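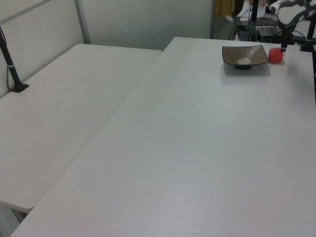 Issue 137, page 45

Come Make Bowls With Me (and Get Paid a Little for It)

Hi, I'm Xóchitl Beltrán, and I'm looking for beginners to try out my new pottery course before it opens to everybody else in April. If you've never touched clay, great! If you took one class in college and your mug leaked, also great.

The course is called Naka and it's all small tableware: dishes, dipping bowls, little plates for olive pits. I wrote the handouts myself, which means I have no idea whether they make sense to anyone who isn't me. So I need you to follow them, get stuck, and tell me where. We meet in the evenings at 6:30, upstairs at Drovano (the stairs are steep and there's no elevator, sorry), and you'd need to make it to every session, plus a chat with me at the end.

Clay, glazes and firing are on me, and you get $45 a session. Bring an apron and a towel you don't love. Short nails help a lot.

You should be 18 or over and okay with dust. If you have asthma, please talk to me first and we'll see.

To sign up, leave a note for me at the Drovano front desk with your name, your phone number and a line or two on what you'd like to make. I'll call everyone back, even if the group is full by then.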